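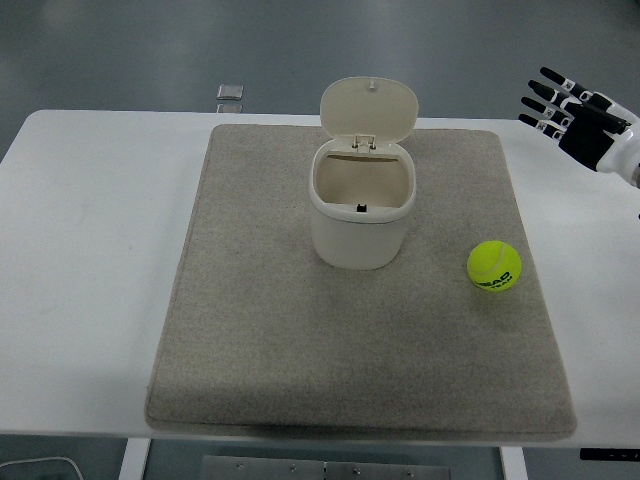
Setting Up a Desk for Online Language Lessons

Most complaints about remote lessons concern sound, and most sound problems start in the room. The points below apply to any lesson taken by computer or phone.

Echo
Hard walls and a bare floor reflect speech back into the microphone, and final consonants suffer first. Close the curtains, lay a rug between the chair and the nearest wall, and leave doors to full closets open. Clap once from the chair. If the clap rings, add more fabric on the side you face.

Microphone
A headset places the microphone at a fixed distance from the mouth. Set it level with the lower lip and slightly to one side, out of the breath. With a laptop microphone, keep the keyboard still while the teacher is speaking — key noise travels through the case. Turn off the fan at the start of the lesson, not halfway through a dictation.

Light
Put the lamp behind the screen or to one side of it. A window at your back turns your face dark, and the teacher can't check your mouth position on vowels. Raise the laptop on books until the lens is at eye height.

Connection
Use a cable if the router is in the same room. Otherwise, stop backups and video on other devices before the call. Keep a phone charged as a second line, with the teacher's number already saved.

Paper
Write new words on cards, one per card, with the stress marked. File them by lesson number. Riku Kudo, who taught evening groups at Canberg, had students retire a card after three correct recalls on separate days and return it to the front of the box after any miss. A shoebox with cardboard dividers is enough for a full course.

Glare on printed worksheets
Matte paper reads better under a desk lamp than coated stock. Print in 12 point, single-sided, and leave a wide right margin for corrections.

After the lesson
Wipe the headset pads with a barely damp cloth and let them dry before storing. Hang the headset by the band — a tightly coiled cable fails near the plug.

Last revised 29th April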